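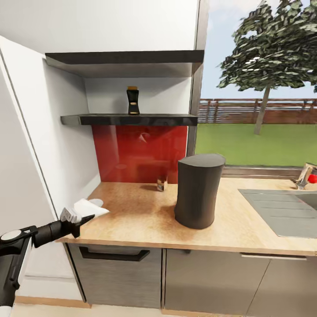 Teleoperation and Demonstration > Recording

Wiping demos: policy stalls with the cloth still on the worktop

Gaëtan Lemaire
I record demonstrations in a simulated kitchen by remote control, using a Clorkeo hand controller. The task is to take the cloth, wipe along the worktop and let go. I have 120 demonstrations, all replayed and checked. The trained policy reaches the cloth and closes on it, then sits there pressing down. One episode ran to 2,063 steps before I stopped it. My own demos never get past 1,765. Loss looks normal. Is this a data fault or a controller fault?

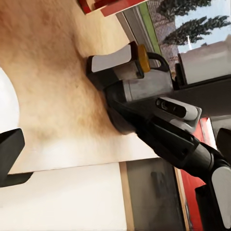
Maximiliano Collado
Data, most likely. Plot gripper command and wrist speed against time for a few of your demos. If you close the fingers, wait to see whether the grasp has held, then move, you have recorded a long stretch in which the state barely changes and the action is "stay put". The policy learns to stay put. I had the same trouble with jug handling. Trim the idle steps after each grasp, but leave a few in so the fingers have time to close. Also check that your logger stores the commanded pose and the measured pose separately. Under contact the two differ, and training on the measured one loses the push.

Fatgate
Had this too, went away when I lowered the controller gain to 2. Don't know why. Might be worth a try before you re-record everything.

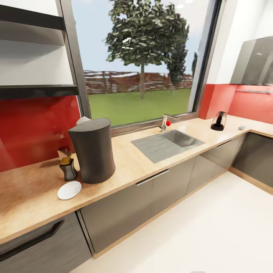

Do I need to record the wiping again if I trim the pauses? Trimming alone is enough as a first test, provided the commanded poses were saved; retrain on the trimmed set and only record more if it still stalls at the same point.

Gaëtan Lemaire
Commanded poses were saved, but in a separate file, and the Drerkix converter was reading the measured ones. Fixing that first, then trimming.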